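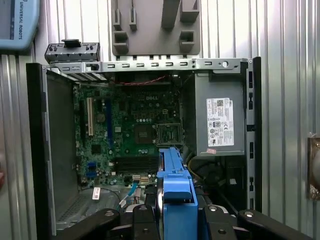 I keep a machine in the hall closet that does four jobs: it takes the nightly backups, serves the music, holds the scanned paperwork, and runs the script that pulls readings off the gas meter. It has no monitor. For most of its life I have paid attention to it only when something stopped.

In February the clock went wrong. I noticed because a backup landed in a folder with a year on it from well before I owned the computer. The log showed a clean boot after a power cut, then several minutes of activity under the wrong date, then a jump forward when the network time service finally got an answer. Everything written in between had a bad timestamp. The backup tool compares timestamps to decide what is new, so it decided that nothing was.

The cause was dull. A PC keeps time while unplugged with a small oscillator and a coin cell. When the cell is low, the clock chip loses its place as soon as wall power goes away, and the firmware settings usually go with it. Mine came back with the boot order reset and the "stay off after power loss" option turned on again. I replaced the cell, a CR2032 from the drawer, and set everything back. That part took less time than finding the screwdriver.

The rest of this post is about what I did afterward, which was to stop trusting file timestamps as the only record of when a thing happened.

The old arrangement

Until this year the backup was a single script, named Brellow after the street I lived on when I wrote it. It walked the source folders, compared modification times and sizes against the copy, and moved over anything newer. It kept two generations. If a file changed and then changed again, the first version was gone by the third night.

This works until the clock is wrong, and then it fails quietly. A file saved with an old date looks older than its own backup, so it is skipped. It will go on being skipped until somebody edits it. The script exits with a zero status every night and the log says it finished.

I wrote a short program to compare the two sides by content and ran it overnight. It found 1,017 files where the backup copy and the live copy had the same name and different contents. Most were thumbnails and index files the music server rebuilds on its own. A smaller set were scans I had re-cropped during the bad window with a tool that writes the system date. Those mattered to me, and for several weeks they had existed in one place only.

The new arrangement

The replacement is called Dokeck, a name with no meaning that I could type without looking. It does the following each night.

First, it checks the clock before it does anything. It compares system time against the newest entry in its own log. If the system claims to be earlier than the last successful run, it stops and sends me mail. It also stops if the time service reports that it has not synchronized since boot. I had assumed the operating system would hold off scheduled jobs until the clock was good. It can, but you have to ask for it, and I never had.

Second, it hashes file contents. This is slower. A full pass over the scans and documents takes about 4 hours on a spinning disk, so the full pass is weekly and the nightly run hashes only the files whose size, time or inode has changed in any direction. "Any direction" is the important part. The old test was "newer than." The new test is "different from."

Third, it stores each version by its hash, with a plain text manifest listing path, hash, size and the time according to the file. The run number is a simple counter, one higher than the last. If the clock goes bad again, the order of the manifests is still known.

I looked at existing tools before writing this and I would tell most people to use one. Several do all of this, with encryption and pruning I haven't bothered with. I wanted manifests I could read with a pager in ten years, and I enjoy this kind of work. Those are my only two arguments for it.

Restore testing

A backup that has never been restored is a guess, so there is now a second script, Ganis, that picks a handful of random paths from a random manifest and restores them to a scratch folder. It hashes the results and compares. It failed on the first run. Paths with accented characters were being written to the manifest in one Unicode form and read back from the disk in another. The folder that exposed it was Beneš, a set of scanned sheet music. The "š" can be stored as one code point, or as an "s" followed by a combining caron. They look identical on screen and are different bytes. The music had been copied over from a laptop that preferred the second form.

I fixed it by storing the raw bytes of the path and treating the readable name as a comment. Normalizing everything to one form would have been tidier, but then the restore would not give back exactly what was there.

Ganis also turned up a permissions problem. Files restored by the service account belong to the service account, so a full restore would have left me with a music library the music server could not read. Owner, group and mode are now in the manifest too. Extended attributes are not, as I don't use them.

Smaller notes

The offsite copy is a disk that lives in a desk drawer at work and gets swapped when I remember. I moved the reminder from my head to the calendar. It has helped somewhat.

Power loss behavior is a firmware setting on most desktops. Check it after any battery change. Mine had gone back to staying off, which I found out during the next outage, a short one, when the music stopped and did not come back.

Write down the firmware settings before you need them. I have mine in a text file, and a printed copy taped inside the closet door – the text file is stored on the machine in question.

Coin cell voltage can often be read from the operating system, depending on the board and on whether the sensor driver knows about it. Mine reports it with a label that says "in8" and nothing else. I matched it up by measuring the old cell with a meter. A fresh one should read a little over 3 volts. I log it once a week now and plot it next to the gas readings.

The gas readings themselves were the one thing with no lasting damage. The meter sends a running total with every packet, so the days with bad dates could be put back in order by value. I sorted the column and the curve came out smooth. I have since added the run counter to that script as well.

Still to do: pruning. At the moment Dokeck keeps everything, and the disk is filling a little faster than I estimated, mostly from the music server's index files. They should probably be excluded. I want to see how long a rebuild takes before I do that.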